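Notes for the two-arm paper folding module. Read these before the lab session; the controller exercise assumes sections 1 to 3. Code paths refer to the `limar` repository, branch `fold-handout`.

The task is a paper airplane from one square sheet, folded on the tabletop by two arms under a shared planner. Each arm has its own wrist ring color, blue on the left and green on the right, and the logs use `L` and `R` in the same sense.

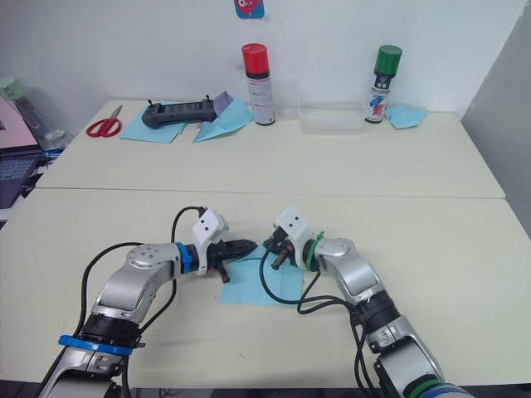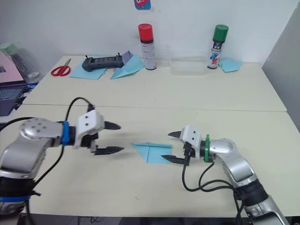
## 1. State representation

The sheet is modeled as a planar polygon with a list of crease lines. Each crease stores:

- two endpoints in the sheet frame
- a fold angle from 0 to pi
- a layer index for the moving side
- a flag for whether the crease has been pressed

The sheet frame is attached to one corner, chosen at the start and kept for the whole episode. Do not re-pick the corner after a fold. A square has four equivalent corners, so a tracker that re-picks will sometimes rotate the whole plan by a quarter turn and continue without an error.

We do not simulate paper mechanics. A fold is treated as a rigid rotation of one polygon part about a line. Springback is handled in control (section 3), and the planner knows nothing about it.

## 2. Perception

The segmentation step looks for pale blue on a cream background. Contrast is low in brightness and acceptable in hue, so threshold in HSV or Lab. Plain RGB thresholds break when the room light changes.

Known false positives:

1. Spare paper on the rear table has the same color as the work sheet. Restrict the search to the front table. The table seam gives a usable line for this; fit it once per session and discard everything behind it.
2. The blue ring on the left wrist. Mask it using forward kinematics.
3. Cables from the right arm can cover part of the sheet and split the mask in two. Merge components before fitting the polygon.

When either gripper covers a corner, the fit is underdetermined. `estimate_sheet()` then returns the last confident pose with `stale=True`. The planner may use a stale pose to retreat an arm. It may not use one to start a grasp.

Corner estimates are averaged over 3 consecutive camera images with both arms stationary. Averaging while an arm moves gives a biased result, as the occlusion boundary gets fitted as a paper edge.

## 3. Control

Both arms receive joint targets at 60 Hz from one process. Earlier versions used two processes with a shared clock, and Kadlec's notes on the resulting drift are in `docs/nirach.md`.

One fold consists of these phases:

| Phase | L | R |
|---|---|---|
| approach | above fold corner | above hold point |
| hold | wait | press down |
| lift | grasp and arc | press down |
| crease | press corner | retract, then sweep |
| release | open, retreat | retreat |

The roles swap when the fold corner lies nearer to R. The swap is decided in the planner before `approach` and is fixed until `release`.

During `lift`, the fingertip path is a half circle about the crease line. Set the radius from the measured corner distance. A nominal radius pulls the sheet out from under the holding finger if the corner estimate is long.

Springback: after `crease`, wait 2 seconds, then re-estimate. If the moved corner has left its target, repeat the sweep once. A second failure ends the episode with code `F_SPRING`.

### Collision margin

The grippers face each other over the sheet and work close together. The checker uses capsules for the links and boxes for the gripper housings. Cables are not in the model. Lundgren's workaround is a joint limit on the right wrist that keeps the cable loops on one side; leave it enabled.

## 4. Planning

The fold sequence is fixed. The planner only selects grasp points, role assignment and approach angle. It samples 2000 candidates per fold and rejects in this order:

- reach
- arm-to-arm collision
- finger-to-table clearance
- occlusion of the hold point

Occlusion is last because it needs a render. Moving it earlier makes planning much slower with no change in the accepted set.

## 5. Exercise

Start from `ex/fold_one.py`.

a) Implement the role swap and log the chosen assignment.

b) Replay the log set `guo` with the seam mask disabled. Report which episodes lock onto the wrong sheet and at which phase.

c) Change `lift` to use a nominal radius and plot the holding finger's slip against corner error.

Submit plots and a diff. Keep the Furon driver settings unchanged.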